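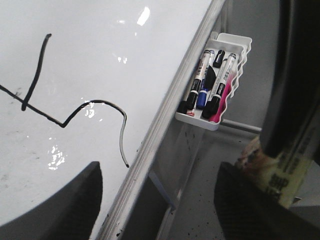 CLEDVILLE, February 13, 2021

Category: Local Business / Automation

A robot cell that writes on a whiteboard is back on its regular schedule at Drekico's Cledville shop after technicians reset its marker holder and rewrote the way it checks for wear.

The cell has one arm, a two-finger gripper and a board in an aluminum frame, with a plastic holder for dry-erase markers mounted beside the rail. Drekico uses it to run gripper fingers and wrist parts through long stretches of light, repeated work before they go to customers. The arm takes a marker, draws on the board, puts the marker back and starts again.

Lambros Stamatopoulos, who looks after the cell, said trouble began when strokes started coming out thin toward the end. A line could start out solid black and finish pale gray with a darker outline.

"You look at that and you don't know if it's the marker or the arm," Stamatopoulos said. "A dry tip and light pressure look almost the same on the board."

The shop had been changing markers by the calendar. Under the new routine, the arm draws a short test pattern at the start of each shift, one straight stroke and one long curve, and a technician looks at the tail of the curve before anything else runs. If it fades, the marker is swapped and the pattern drawn again. If the second curve fades too, the technician checks the height of the board and the grip.

The holder needed more work. It holds four markers, and they are not all the same make, so the barrels do not sit alike. Teodor Magnusson, a technician on the job, said the arm had been taught its pickup points with one kind of marker and then given others. Each marker now has its own pickup point, saved under its own name in the cell's program.

Caps are still a problem. The arm does not remove them, so a person uncaps the marker for the shift, and the loose cap tends to get left in the tray where the fingers have to reach. The start-up sheet now has a line for it — tray clear, caps out — and the arm waits for a button press before its first pickup.

Cleaning was added to the sheet as well. Dark specks had been turning up on the rail and the panel behind it, and glare from the shop lights on the glossy board made old smudges hard to tell from fresh marks in the wrist camera's pictures. The board gets a full wipe with cleaner after 834 strokes, and the rail and panel are wiped at the same time.

Magnusson said resetting the holder and teaching the new points took 9 hours over two days, most of it spent on the marker farthest from the board. The gripper fingers were taken off, inspected and put back with no parts replaced.

The cell is due for its next full inspection at 4000 strokes. Anastasia Liapis, who schedules the shop's test work, said a second holder has been ordered from Tralavix and will be kept as a spare.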